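Prirkon Opens Its Doors to Shareholders Ahead of Annual Vote

Prirkon held its spring open day for shareholders in April at the Rutwood site, and 60 of us made the trip. The program was short: a talk from chief executive Maja Wilczyńska, a walk through the building, lunch, and a question session that ran well past its slot.

Wilczyńska has been in the job for two years. She opened with the numbers. The company now employs 644 people, up 8 percent from a year ago, and sales grew a little faster than headcount. She said the board expects slower growth in the second half and will not change its full-year guidance.

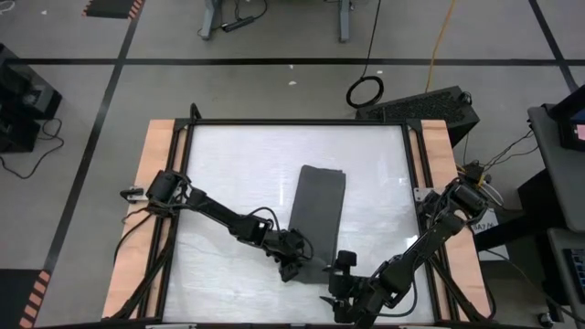

Most of the talk was about Promlow, the smaller rival Prirkon bought last fall. Wilczyńska said the two sales teams now report to one manager, Eduardo Tan, and that the Promlow name will stay on existing contracts until they run out. She would not say how much has been saved so far. Finance chief Fidel Riquelme said a figure will come with the next quarterly report.

The walk took an hour. Groups were kept small and phones were allowed everywhere except the order desk. Our guide, Anoma Khondokar, joined from Promlow and answered questions about the merger more freely than I expected. She said the hardest part had been payroll, which was still being run on separate systems as late as February.

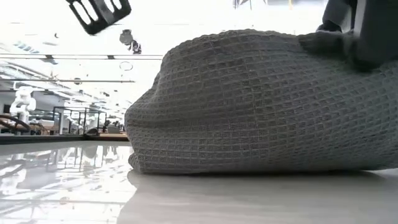
Lunch was sandwiches and coffee in the canteen. Then came pay. Maribeth Gatchalian of Kneath, a fund that holds shares in Prirkon, asked why the chief executive's bonus is tied to sales and leaves out return on capital. Riquelme said the pay plan is under review and that any change would go to a vote. Gatchalian asked for a date and did not get one.

The dividend came up twice. It stays where it is for now. Buses left for the station at 3:30, and the slides were sent to everyone who signed in at the door.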